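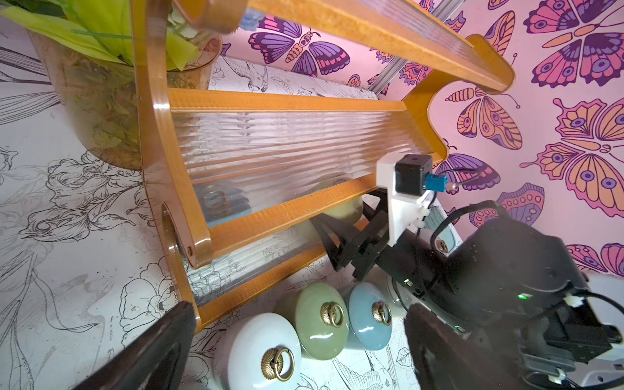 A small open shelf unit with curved wooden sides and ribbed, see-through panels collects grease and dust in places a flat cupboard never does. The notes below cover cleaning, lining up, loading and fixing one to the wall. They apply to the Davetti two-tier and to most units built the same way. Ribbed panels are sold in glass and in acrylic, and the two must not be treated alike.

## Find out which panel you have

Tap the panel with a fingernail. Glass gives a hard, high note and feels cold. Acrylic gives a dull one and warms quickly under the hand. If there is any doubt, treat it as acrylic.

- **Glass:** warm water, washing-up liquid, soft brush. Diluted white vinegar is safe for limescale.
- **Acrylic:** lukewarm water and washing-up liquid only. No window spray, no methylated spirit, no melamine sponge. Ammonia and alcohol both cause fine cracks that show up weeks later.

## Cleaning the ribs

1. Take everything off the shelves, starting with lids.
2. Vacuum the panel with the brush head on the lowest setting. Dry grit is what scratches acrylic.
3. Load a soft nail brush with suds and work along the ribs, never across them. Ribs may run up and down or side to side, depending on how the panel was cut.
4. Rinse with a second cloth, wrung out hard. Water left in the groove under the panel swells the rail.
5. Dry with a microfibre cloth folded to a narrow edge, again along the ribs.

A panel near a hob needs this every 30 days or so. In a dining room, twice a year is enough. I did mine in June and the rinse water was grey.

## Wooden rails and curved sides

Wipe with the grain using a barely damp cloth. On a curved side, follow the arc in one stroke from top to bottom; short strokes leave tide marks in the finish. Shallow pale scuffs on a clear finish usually take a dab of tinted wax, buffed after ten minutes. Anything you can catch with a nail wants a filler stick first.

Check pegs and round knobs by hand. If one turns, take it out, clean off the old glue, and refit with a smear of PVA. Do not pack the hole with paper.

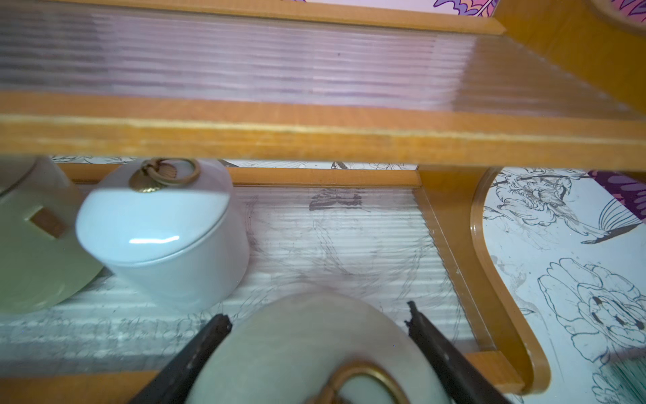
Gangadharan Nair

## Lids and other ceramics

Store a ceramic lid on its pot. If it has to be kept separately, give it a felt disc to sit on and keep it back from the front edge. Carry it by the rim with a clean, dry grip. Unglazed rims mark a pale shelf board, and the mark goes into the grain.

Leave a finger's width between any item and the back panel. Acrylic flexes, and an item pushed hard against it will work the panel out of its groove.

## What shows through

A ribbed panel softens whatever is behind it but does not hide it. Against patterned wallpaper the pattern comes through: strong purples break up into streaks, and line drawings of leaves or a butterfly turn into faint grey shapes. I find this acceptable with pale crockery in front. With patterned crockery it becomes hard to see what is on the shelf.

Two wallpapers meeting near a shelf are best divided behind an upright. I have seen the join placed mid-panel, and the ribs repeat it several times over.

## Foliage on the shelf

A coloured glass vase with leaves does well at one end of a unit, where the leaves can spill over the rim. Artificial leaves can be rinsed in a bowl of lukewarm water and hung upside down to dry. Dried filler should never be wetted — tip it into a sieve, shake gently outdoors, and wash the vase while it is empty. A vase holding water needs a saucer under it, as ring marks on a honey-coloured finish are difficult to remove.

## Fixing and load

Units of this type are light and tip forward when loaded at the front. Use 3 mm pilot holes and one bracket at each side. On plasterboard, fix to a stud or use a spring toggle. The maker's sheet for the Skadville, a near copy, gives no load figure, so I keep the heavier pieces on the lower tier.

Level the unit before loading. Packing under a foot should be hard plastic, trimmed flush. After 40 days, retighten the brackets by a quarter turn. Stop there — the timber is soft and the screw heads will pull in.

Replacement panels can be cut from ribbed sheet. Measure groove to groove and take off 3 mm for movement.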